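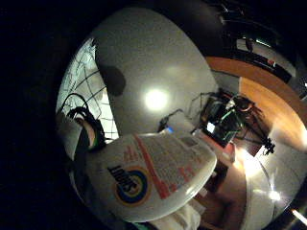 Home Manuals Kurgate Set-up Support

Kurgate Home Chore Kit - Set-up Guide
Section 3: What the machine can do today, and what you must still do by hand

Please read this section before you choose the first chore. Many users ask us if the arm can already take over the laundry corner. Our answer is: in part. It can carry, hold and put down. It can not yet decide if a shirt is clean.

3.1 Choosing the chore

1. Choose one chore with one tool and one piece of cloth.
2. Clear the table of all things which the chore does not need.
3. Do the chore slowly by hand, from start to end, with the hand tool. The arm learns from these runs.
4. Repeat until you have 28 good runs. Delete the runs where you dropped something.

Note: Stain treatment is more difficult than it looks. The container is smooth and round, and the cloth changes its shape with every touch. In our own tests the arm needed 287 seconds for a job which a person finishes in 17.

3.2 Working over the table

1. Keep the cable in loose loops on the table top. Do not pull it tight.
2. Place the hub flat, where your sleeve will not catch it.
3. Bring the tool down from above and stop shortly before the cloth. 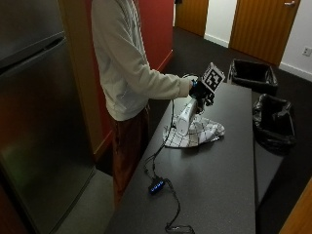
4. Wait one breath, then touch the cloth and close the grip.
5. Lift straight up. If the cloth slides out, open the grip and begin again from step 3.

Caution: Never let the arm handle an open bottle of cleaning liquid without a person in the room. The emergency stop must be in reach of your free hand.

3.3 Soft things and hard things together

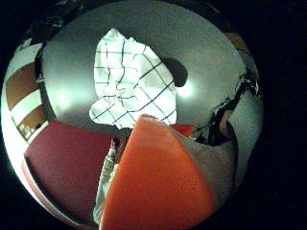

Soft things are still the weak point of every household machine we know, the Jendell arm included. A hard object keeps its outline, so the arm can plan its grip before it moves. With a soft one the plan is old after a moment. Look how the black grid lines bend and wave over the wrinkles, and how the lower end goes out of sight behind the orange object. A person understands at once that the piece continues there. The software often takes the visible part for the whole, and grips too high.

1. Move hard objects away from the cloth before an automatic run.
2. Spread the cloth once with your hand.
3. Start the run at the lowest speed.

If the grip fails 3 times, stop the run and finish the chore yourself. Folding is treated in Section 4.

Print this page E-mail this page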